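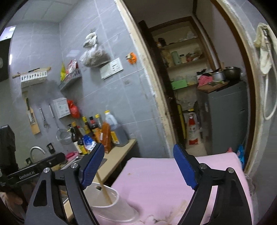
The motion was filed at 4:40 in the afternoon, which under the local rules counted as the same day. Skandemis sought leave to amend its infringement contentions against Skitex. Discovery closed in July.

The law clerk assigned to the matter read the motion twice. The patent, originally issued to Tsegaye and later assigned to Skandemis, covered a latch for refrigerated shipping containers. Claim 5 required that the latch be "substantially closed before said seal is engaged." Everything in the case turned on the word "before." Skitex argued that its latch and seal moved together, driven by a single cam, and that nothing in its product came before anything else.

Skandemis now proposed a new theory. It said that the cam had 5 degrees of free play, and that in those 5 degrees the latch moved alone.

The clerk began a bench memo. Under the heading "Diligence" the clerk wrote that Skandemis had received the engineering drawings in the first production. The drawings showed the cam. The free play was given in a tolerance table on sheet 20, in type small enough that the clerk had to enlarge it twice. Whether a party is diligent when it reads twenty sheets and stops at nineteen was a question with some case law behind it, most of it unhelpful.

Under the heading "Prejudice" the clerk wrote less. Skitex had already deposed the inventor. He had been asked what "before" meant and had answered, over objection, "Earlier." The transcript recorded a pause and then a request for a break.

The judge came in at six with her coat on and read the draft standing up.

"What does Resturetti say?" she asked.

Resturetti was the supplier of the cam, a third party, represented by a single lawyer who had so far filed one document, a letter. The clerk found it. The letter said that Resturetti had made the part to the drawing, that the tolerance was customary, and that it took no position on the meaning of any word.

"Smart," said the judge. She turned back to the section on diligence and crossed out an adverb. "Do we have the part?"

They had the part. It had been lodged as a physical exhibit, in a bag with a yellow tag, and was kept in the locked cabinet behind the copier. The clerk signed it out on the log and set it on the conference table. It was heavier than the drawings suggested. The judge took hold of the handle and turned it a very small amount.

The latch moved. The seal – a gray rubber lip along the inside edge – may have moved as well. They both bent down to look. She turned it back and did it again.

"Did you see it?" she asked.

"I saw the latch."

"And the seal?"

The clerk thought about it. "I wasn't looking at the seal."

She let go of the handle. Neither of them was a finder of fact on this motion, and what they had seen was not in the record in any form that could be cited. The clerk returned the exhibit to its bag and entered the time on the log.

The order went out the next morning. It ran to four pages, granted leave in part, and did not mention the handle.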